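Menon – pinza de mano para la demostración de tareas
Nelteva · Equipos de manipulación

Inicio > Equipos > Pinzas de mano > Menon
Referencia: 606
Se vende por par (izquierda y derecha)
Disponibilidad: consultar plazo

Resumen
La Menon es una pinza de dos dedos que se lleva sobre el dorso de la mano. El operador abre y cierra los dedos con su propio movimiento y la posición queda registrada junto con el vídeo. Se utiliza para enseñar tareas a un brazo, y también para comparar formas de dedo antes de decidir cuál se monta en la máquina definitiva. Esta segunda aplicación es la que más nos piden los clientes, y por eso la página le dedica bastante espacio.

El par se entrega con las correas de muñeca, los cables y un juego de almohadillas estándar. No incluye el ordenador ni la mesa de trabajo.

Para quién es adecuada
Para laboratorios y talleres que ya tienen un brazo y dudan entre varias pinzas. Cambiar la herramienta en un brazo exige volver a calibrar, y en nuestro taller de Imville esto nos ocupaba una mañana completa por cada cambio. Con la pinza de mano se prueba la misma geometría de dedo en unos minutos, y se ve pronto si la tarea es posible o si hace falta otra forma.

No la recomendamos para piezas pesadas ni para piezas con aristas cortantes. Tampoco es un equipo de protección de la mano.

Trabajo a dos manos
Las dos unidades son independientes y cada una tiene su cable, que baja hacia la muñeca. Conviene sujetar primero la correa de la muñeca y después la de la mano. Si se hace al contrario, el cable queda tirante cuando el operador gira el antebrazo. Para las pruebas con objetos blandos usamos un peluche pequeño, un paño doblado y una bandeja negra de borde bajo, sobre una plancha blanca de espuma.

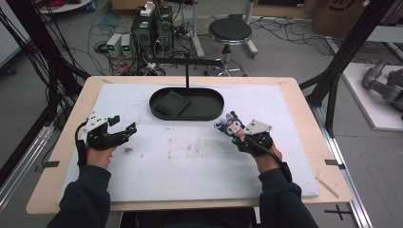
La correa admite manga larga, pero pedimos que la manga sea ajustada. Una manga ancha se mete entre el cuerpo de la pinza y la muñeca, y el operador termina por levantar el codo para compensar. Después de una sesión larga esto se nota en el hombro. Nosotros hacemos pausa cada 44 minutos – es el tiempo que nos resulta cómodo, cada equipo puede fijar el suyo.

Los operadores zurdos no necesitan un modelo especial. En el programa se indica cuál es la mano principal y los dos canales se guardan siempre por separado.

Comparación con la pinza Tenik
Muchos clientes preguntan por la diferencia con la Tenik, nuestro modelo anterior, que todavía se vende. Hicimos en julio una comparación con las dos, con las mismas tareas y los mismos operadores. Fueron 11 tareas, entre ellas meter un objeto blando en la bandeja, levantar un paño por una esquina y pasar una pieza de una mano a la otra.

Lo que hemos observado:

Objetos blandos. La Menon sujeta mejor, porque la almohadilla ancha reparte la presión. Con la Tenik el objeto giraba entre los dedos y había que corregir la muñeca.

Tela. Aquí la Tenik sigue siendo superior. Su punta es más fina y entra debajo del borde. Con la Menon es necesario arrastrar primero el paño para formar un pliegue.

Paso de una mano a otra. Resultado parecido. La Menon es más ancha y los dos cuerpos se pueden tocar si el objeto es pequeño.

Cansancio. Los operadores prefirieron la Menon, con la excepción de uno que tiene la mano pequeña y encontró la correa demasiado larga. Desde entonces enviamos una correa corta a quien la solicita, sin coste.

Dedos y almohadillas
Cada almohadilla va unida al dedo por un eje cilíndrico de color turquesa, y se puede sustituir sin desmontar el cuerpo. Las almohadillas se fijan por la parte superior. Al montar una nueva hay que comprobar que las dos caras quedan enfrentadas con la pinza cerrada. Si una queda inclinada, el objeto se escapa siempre hacia el mismo lado, y este defecto se confunde fácilmente con un error del operador.
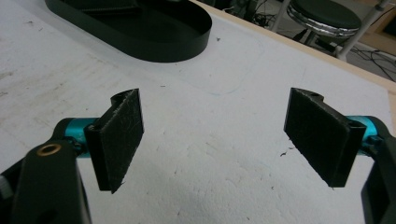
Las caras de agarre se gastan con el uso y se les pegan fibras, sobre todo cuando se trabaja con tela o peluche. Se limpian con un cepillo seco. No usar alcohol en las almohadillas impresas: en nuestras pruebas la superficie cambió de tacto y el agarre fue menos regular.

El pedido estándar incluye 4 almohadillas de repuesto. También suministramos el archivo de la forma básica, para que el cliente pueda imprimir sus propias variantes. La garantía no cubre los daños causados por almohadillas modificadas, aunque ayudamos con mucho gusto a revisar el diseño si nos lo envían antes de imprimirlo.

Preparación de la mesa
Aconsejamos una superficie clara y mate. Para repetir la colocación de los objetos es suficiente una línea fina de bolígrafo sobre la plancha; la cinta gruesa se ve demasiado en el vídeo y el modelo puede aprender a seguirla. La plancha se cambia cuando las marcas antiguas se mezclan con las nuevas.

Los cables que van por el suelo deben quedar fuera de la zona de los pies del operador.

Pedidos y préstamo
Antes de comprar se puede pedir un par en préstamo por dos semanas. El cliente paga el transporte de vuelta. En la solicitud, por favor, indicar la marca del brazo, el tipo de objetos y si se va a trabajar con una mano o con dos.

Recambios disponibles: almohadilla estándar, eje, correa de mano, correa de muñeca larga o corta, cable.

Página revisada: 19 nov 2024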